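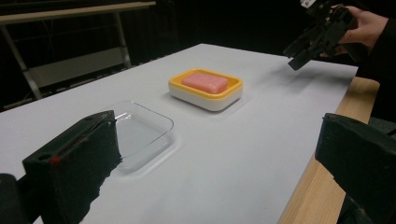

What should a budget for hand-held grippers include?

The purchase price, a set of replacement finger pads, and the work surface on which the tools will be used.

Zaltmont supplies the Pichon hand-held gripper singly or in pairs. Organisations planning to work with two operators at one table should order a pair, as the tools are then checked against each other before dispatch.

Prices, excluding VAT and delivery
Pichon gripper, single: £2,000
Finger pads, set for one gripper: £390
Bunell table stand: price on application

Delivery is normally made within 6 weeks of a confirmed order. Orders for the Bunell stand may take longer and are quoted separately. Goods may be collected from our Nenstead depot by arrangement.

Pads wear with use and are not covered by the warranty, which otherwise runs for 9 months from the date of delivery. Customers who buy from an annual budget are advised to request a written quotation before placing an order. Quotations state the delivery charge and remain open until the end of the following May.

Trays, dishes and other small items for handling are not supplied.

Prices last revised 12/06/2018.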